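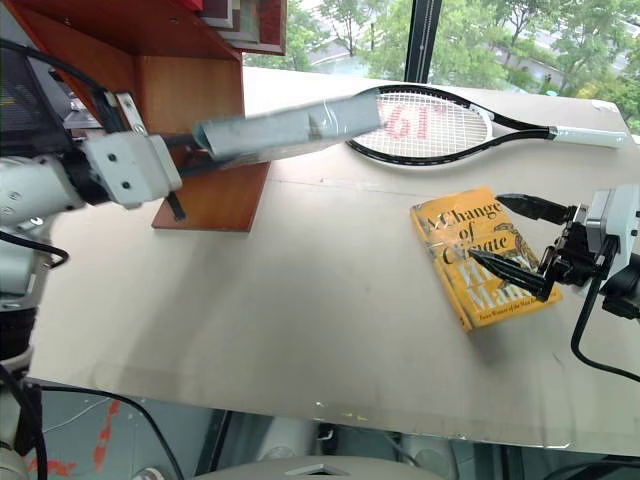 OKIMBERG, 06/06/2018 - Two members of the Okimberg shared workshop have spent over 90 evenings teaching a pair of robot arms to tidy up, a job either of them could finish before the kettle boils.

Cyrill Wieser and Musyoka Urio call the project Lultel. It runs on 2,039 lines of code, a good many of which Urio describes as "apologies to the other lines."

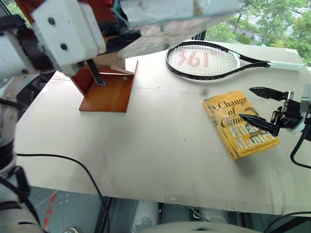
The hard part is getting two arms to share one table without arguing. Wieser wrote the scheduler that decides which arm moves first. His early version was so polite that both arms waited for each other through an entire lunch.

Books have been a particular trial. They are flat, they slide, and a shiny cover is no friend to a camera.

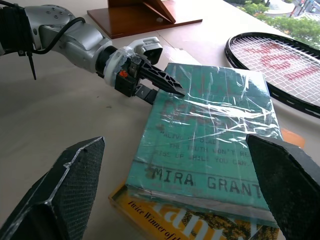 A wrapped Mira Grant on top of a yellow book, between the fingers of the right arm.

The pair pay 80 dollars a month for their corner of the workshop and plan to show Lultel at the members' open evening in July. Urio has promised a full shelf. Wieser has promised a shelf. 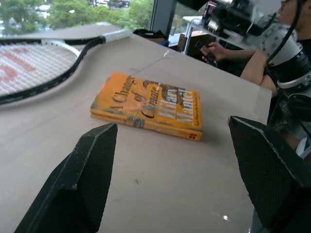 Can other members try it?
Anyone who has done the workshop's safety session can book a slot with Wieser. Bring your own books, preferably ones you have already read.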